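Dec 1, 2020

## Old Tables Get a Second Life at the Brarkley Reading Room

If you have walked past the reading room on Gimetti Street lately and wondered why the lights were on so late, the answer is tables. The long-awaited furniture project is nearly done, and the first six tables are back in place and ready for elbows, library books and (we hope, before too long) the Brarkley puzzle club.

The tables had been in storage under the old Mahmoud furniture store since the reading room closed for its new roof in April. Anybody who did homework at them will remember how dark and sticky the tops had become, with years of varnish piled on and a good many initials scratched through it. There was talk of buying new ones, and a catalog was even passed around, but a quick look underneath showed that the joints were as sound as ever. So the Skinell workshop, just down the hill, was asked to take them on instead. 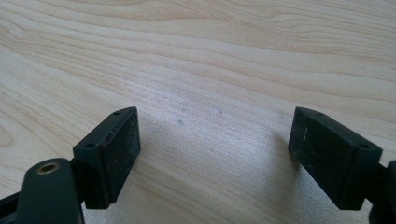 Sanding took up most of the fall, and it was slow going, as anyone who has ever tried to take old varnish off a big flat surface will know. The workshop started with a coarse paper and worked up to a very fine one, wiping down between rounds, and then brushed on a clear finish with no stain in it at all. People who remember the old tops may be surprised at how pale the wood is, a soft blond with long grain lines sweeping across it and darker tan streaks here and there, and just a little gloss where the light falls. It seems a shame it was hidden for so long — though the old varnish probably saved it from a great deal of spilled cocoa.

The whole job has cost $1037 so far, most of it for sandpaper, finish and a new set of felt pads for the feet, and it was paid for out of the spring book sale. Another 36 chairs are still waiting their turn at Skinell, and those should follow over the winter as time allows. If you have a chair at home that was borrowed during the roof work, please do bring it back to the side door, whatever state it is in.

Coasters will be set out on every table, and the reading room kindly asks that you use them. Hot mugs are hard on a new finish, and this one will need a few more weeks to harden fully.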